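Re: [disassembly-practice] Draft rules for shared robot cells, second round
From: Anneliese Teuber
Date: May 2, 2024

Dear all,

Thank you for the many kind replies, and sorry to be slow with mine (I wanted to read every one of them properly, and there were 16). Before I get to the wording, let me put back the part of Samuel's message I am answering:

> Clause 3 says the tool must not touch any cable. In an old
> desktop that can't be met. Could we say which cables, and
> how near?

I think he is quite right. Look at how the blue cable loops over the board on its way down towards the drives, with the power bundle running beside it.

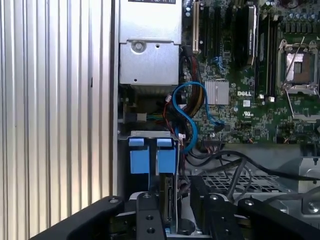

Deno would sooner keep the strict wording and let each site write down its own exceptions, on the grounds that a soft rule gets softer every year. I do see the sense in that! But a rule everyone breaks by lunchtime teaches people to skip the others as well, so I suggest "no cable may be caught, pulled or pinched", and we leave light contact to the site's own risk sheet.

Clause 4, on hands, is the one I care about most. I would like it to say that steadying the case by hand is allowed only in a named mode, at reduced speed, with the stop button in reach of the other hand. 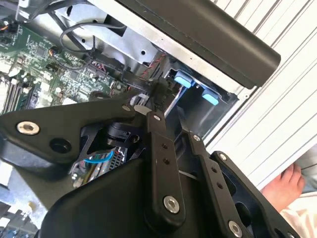 Flerkholm, January. The notes from our winter meeting already asked for this in nearly the same words, and I'm afraid it slipped out when we merged the 2 drafts. My fault entirely, and it goes back in.

Then there is grip. Bilteck asked whether a drive caddy should be held by its rails or by its front, and whether we ought to say anything at all. I'd be happy with one sentence: the site picks one way, writes it down and keeps to it.

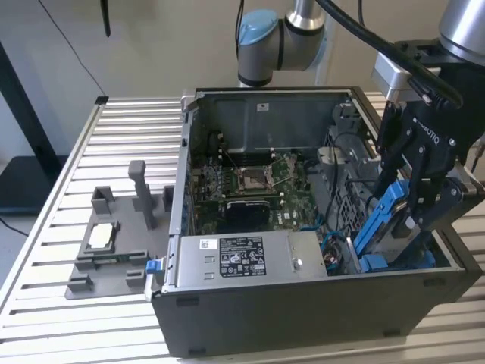 Drive caddy in the gripper, power supply nearest.

Last of the big ones is where parts go. The draft asks for a marked place for every part before work begins, and I'd keep the fixture plate next to the case, on the same table.

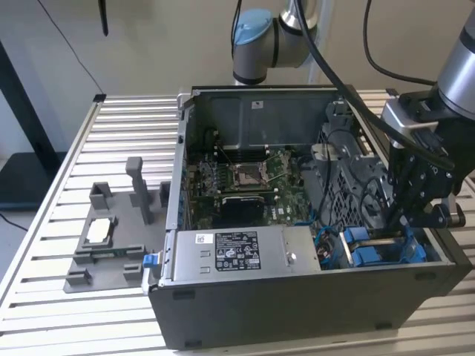 STILL OPEN

Who signs off a change of gripper fingers, and whether clause 2 needs its own form. Send me your wording, however rough, and I'll gather it all into the next draft.

Warmest wishes,
Anneliese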